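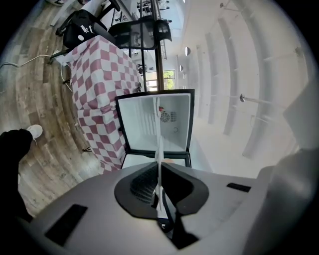

Fig. 1. Small refrigerator, door open. Fan grille on the back interior wall.

Thermal Systems II - Handout 4: Heat Balance of a Small Cold Enclosure
March
By Hilkka Honkanen, with corrections from Lakmal Sheikh
200 shares

4.1 Scope

The handout covers the estimation of cooling load for insulated enclosures with a volume under one cubic meter. Walk-in rooms are treated in Handout 6. The method is a steady-state heat balance with one transient term, the product load. Students should already be able to set up a one-dimensional thermal resistance network (Handout 2) and read enthalpy from a psychrometric chart (Handout 3).

All temperatures are in degrees Celsius. Temperature differences are written in kelvin.

4.2 Terms of the balance

At constant interior temperature, the heat removed by the cooling unit equals the sum of all heat entering or released inside the enclosure:

Q = Qw + Qa + Qf + Qp

Qw - conduction through the walls, including the door
Qa - air exchange through door openings and gasket leakage
Qf - heat from fans, lamps and heaters inside the insulated volume
Qp - heat given up by the product as it cools

Respiration heat from fresh fruit and vegetables is left out here. It is small for the stored masses we consider, but it must be added for full loads of leafy greens.

4.3 Wall conduction

The wall is modeled as three resistances in series: the outside air film, the insulation, and the inside air film. The metal or plastic skins are thin and their resistance is dropped.

1/U = 1/ho + d/k + 1/hi
Qw = U A (To - Ti)

The area A is taken at the mid-plane of the insulation. Using the outside area overstates the load, and the error grows as the box gets smaller, because the wall thickness becomes a larger share of the outside dimension.

Reference case for the rest of the handout:

Area A: 4.8 m2
Insulation thickness d: 0.060 m
Insulation conductivity k: 0.024 W/m K
Film coefficients ho and hi: 8 W/m2 K each
Outside temperature To: 25
Inside temperature Ti: 5

The film resistances are 0.125 m2 K/W each and the insulation contributes 2.5 m2 K/W. The total is 2.75 m2 K/W, so U is 0.364 W/m2 K. The wall load is then

Qw = 0.364 x 4.8 x 20 = 34.9 W

The two air films together supply nine percent of the total resistance. Doubling either film coefficient changes the wall load very little. Doubling the insulation thickness nearly halves it, at the cost of interior volume if the outside dimensions are fixed.

4.4 Thermal bridges

Any fastener, pipe or bracket that passes through the insulation is a parallel path. Consider a solid copper rod 12 mm in diameter crossing the 60 mm wall. Copper has a conductivity of 398 W/m K. Ignoring contact and film resistance, the flow through the rod is

Q = k A dT / d = 398 x 0.0001131 x 20 / 0.060 = 15.0 W

This is an upper bound. The rod ends must exchange heat with the air over a small area, and the real flow is controlled by that exchange unless the ends are bonded to large metal plates. The same rod in stainless steel, at 15 W/m K, carries 0.57 W. Suction lines are usually copper and cannot be swapped, so they are insulated for some distance beyond the wall.

Door frames are the most common bridge in practice. A metal frame folded from the outside face to the inside face shorts the insulation along the whole perimeter. A plastic break strip in the fold removes most of the problem.

Fiifi Kwofie's lab group will measure frame temperature at eight points on the Skuson test box. Bring the Handout 2 network with you and extend it with a parallel branch for the frame.

4.5 Air exchange

When a door opens, cold air flows out at the bottom of the opening and room air enters at the top. For small upright boxes we assume one full air change per opening. A chest design holds its cold air better, and half an air change is used.

The energy per opening is the mass of air times the enthalpy difference, which covers both the sensible part and the moisture that condenses on the evaporator.

Interior volume: 0.6 m3
Air density: 1.2 kg/m3
Room air, 25 at 50 percent relative humidity: 50 kJ/kg
Box air, 5 at 90 percent relative humidity: 17 kJ/kg
Openings per day: 30

Energy per opening = 0.6 x 1.2 x 33 = 23.8 kJ
Energy per day = 713 kJ
Qa = 713,000 / 86,400 = 8.3 W

The sensible part alone would be 14.5 kJ per opening. Students often leave out the latent part and arrive at a load of 5.0 W. In a humid kitchen the latent part can exceed the sensible part.

Gasket leakage is taken as zero for a new seal.

4.6 Internal heat

All electrical power used inside the insulated volume ends up as heat in the box. The reference case has one circulation fan drawing 6 W continuously, so Qf = 6 W. If the motor is mounted outside and only the shaft enters, count the shaft power and leave out the motor losses.

A lamp controlled by the door switch is neglected. Defrost heaters are not neglected, but they are averaged over the defrost period and do not appear in this example.

4.7 Product load

For product that stays above its freezing point,

E = m c (T1 - T2)

Take 45 kg of mixed product with a specific heat of 3.4 kJ/kg K, loaded at 23 and cooled to 5. The energy to be removed is

E = 45 x 3.4 x 18 = 2,754 kJ

The power depends on the time allowed. Over six hours the average is 127.5 W. Over twelve hours it is 63.8 W. The pull-down time is therefore a design input and must be agreed with the user before a cooling unit is selected.

The heat flow from the product is highest at the start and falls as the product approaches box temperature. An average value is acceptable for sizing if the box temperature is allowed to rise for a short time after loading. Where no rise is permitted, multiply the average by 1.5. Esi Addo's notes on the Cekside cold chain data give the background for this factor and are on the course shelf.

4.8 Sizing

Sum for the reference case with a six-hour pull-down:

Walls: 34.9 W
Air exchange: 8.3 W
Fan: 6.0 W
Product: 127.5 W
Total: 176.7 W

With a margin of ten percent the required capacity is 194.4 W, and a 200 W unit is selected. Rated capacity must be read at the actual evaporating and condensing temperatures. A unit rated at a mild condensing temperature will fall short in a warm room.

After pull-down the load drops to 49.2 W. The unit then runs 25 percent of the time. With a coefficient of performance of 1.6, the average electrical input is 30.8 W, or 0.74 kWh per day. Cycling losses are ignored.

A variable-speed compressor would run longer at lower output and with a smaller temperature difference across both heat exchangers. The gain in coefficient of performance is discussed in Handout 5.

4.9 Effect of forced air on cooling time

The balance above gives the heat that must be removed. It does not show how quickly the product can give up that heat. For a long cylinder the lumped model gives a time constant

tau = rho c r / (2 h)

For water in a container with a radius of 33 mm, in still air with h = 8 W/m2 K, the time constant is 2.4 hours. With a fan raising h to 20 W/m2 K it is 0.96 hours. Cooling from 25 to 7 in air at 5 takes 2.3 time constants, so the two times are 5.5 hours and 2.2 hours.

The Biot number, with r/2 as the length and 0.6 W/m K for still water, is 0.22 in the first case and 0.55 in the second. Both are above the usual limit of 0.1. The lumped result is thus too short for a solid food of the same size. In liquids, internal circulation brings the answer closer to the lumped value. Use the charts in the Pretorius workbook for solids.

Product stacked tightly against a fan outlet blocks the flow and returns the rest of the box to near still-air conditions. Leave a clear gap in front of the outlet and between rows.

4.10 Problems

1. Repeat the wall calculation with 40 mm of the same insulation. Keep the mid-plane area unchanged and comment on the error this introduces.

2. The Prastavex display case has a glass door of 0.7 m2 with U = 2.8 W/m2 K. Replace 0.7 m2 of the reference wall with this door and find the new value of Qw.

3. Room air rises to 32 at 60 percent relative humidity. Find Qa from the chart. State what fraction is latent.

4. Find the shortest pull-down time that the 200 W unit can support for the reference product load with no margin.

5. A second 6 W fan is proposed. Find the change in daily electrical energy, counting both the fan input and the extra compressor input.

Show units at every step. Answers to two significant figures are sufficient. Written solutions go to Yaw Quartey by 4 p.m. on the day before the lab. Problem 5 will be taken up again in Handout 5 with the variable-speed unit.

3 comments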